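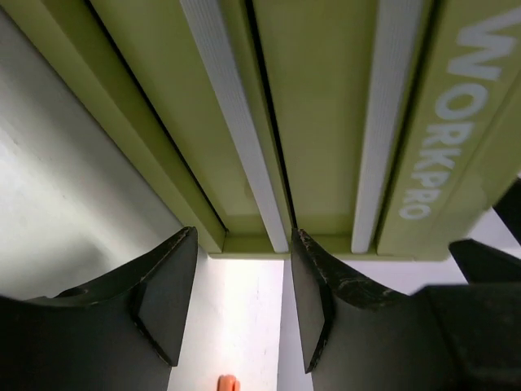 The man from Gritix said the well on Ellis Road would run sweet by February. Rhiannon Jarman had heard that kind of talk before, usually from men with clean boots.

"How deep?" she asked.

"554 feet."

"And the last fellow stopped at 500."

"He gave up early," said Remo Mayrhofer.

She doubted it. The last fellow had charged by the foot and had no reason to give up on anything.

Emlyn Samuel leaned on the fence and kept his mouth shut. He had already signed. So had half of Skaltbridge, going by the brochure, though she knew two of the names on it and both were in the cemetery.

"It's only 1000 down," Remo said.

"Only," said Rhiannon.

He poured her a glass from a jug in his truck. It tasted like water. She said so, and he looked pleased, as if that settled something.
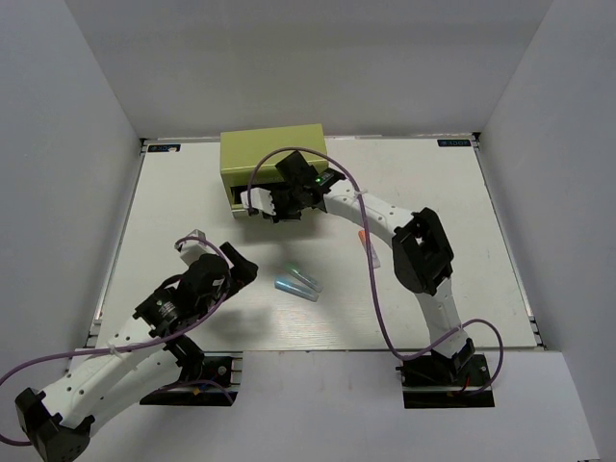
February

Emlyn's pump ran for 29 minutes and then coughed up sand. He called Remo - no answer. Then he called Rhiannon, who brought over two buckets and didn't mention the brochure until the second one was full.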